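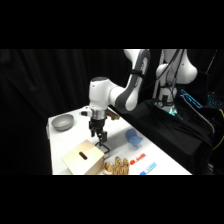 Seed library opens again in September

After a long, quiet stretch we are so pleased to say that the Lirham seed library will be back on its shelf by the front windows, and the old card drawers have been scrubbed, relabelled and (mostly!) put back in the right order. Magdalini Michailidis has been drying beans and sweet peas since last season, and her neighbours in Urnville sent over a generous parcel of heritage tomatoes - the striped ones everybody asked for last year. You may take up to 4 packets per household, and if your garden does well we'd love some seed back at the end of it, in a paper envelope with the name and colour written on the front.

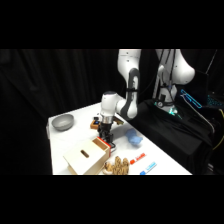
Do I need to be a member to borrow seeds?
Anyone who lives in the district is welcome, and all we ask is that you write your name in the book.

Danai Gavalas will also be giving her talk on saving seed from pumpkins and other squash, which do like to cross with their neighbours if you let them. There are 47 chairs, so please ring ahead if you're bringing friends, and bring a mug for tea if you can.
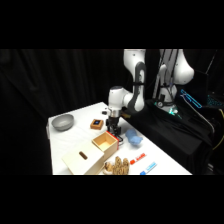
White table with an open wooden box.

Spare envelopes and clean jars can be left with Kamran Talebi at the desk.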